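Support > Tableware > Drurkell Serving Set > Setting up the table

4. Place the tray and the cup

1. Cover the table and divide it with blue tape. Leave the tape flat, without folds.

2. Put the tray near the far edge of the table.
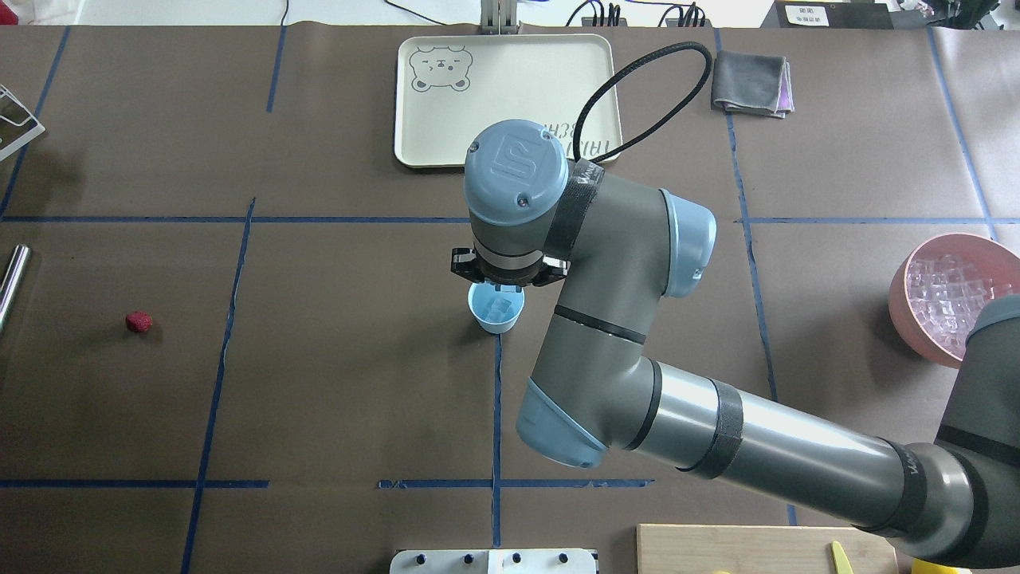
3. Stand the small blue cup in front of the tray, with the open side up. Use one ice cube only.

Caution: do not put the cup on the rim of the tray — it can tip.
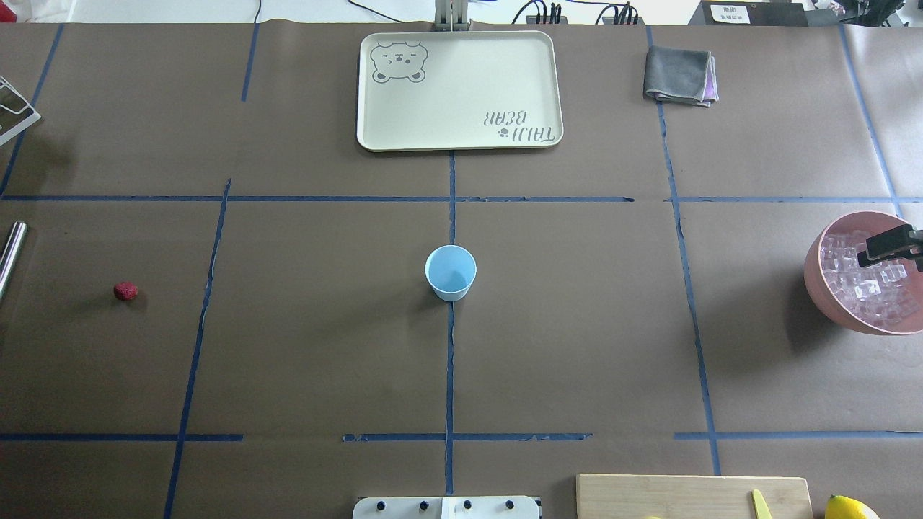
4. Keep a folded cloth near for the drops.

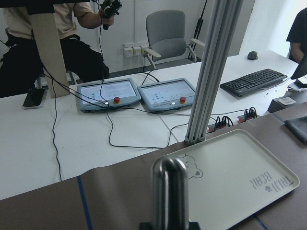

Can I turn the tray around?
Turn it as you like, the bear may face any side.

Related items
Jollberg cup, pack of 21
Chiba ice mold
Westcombe table cover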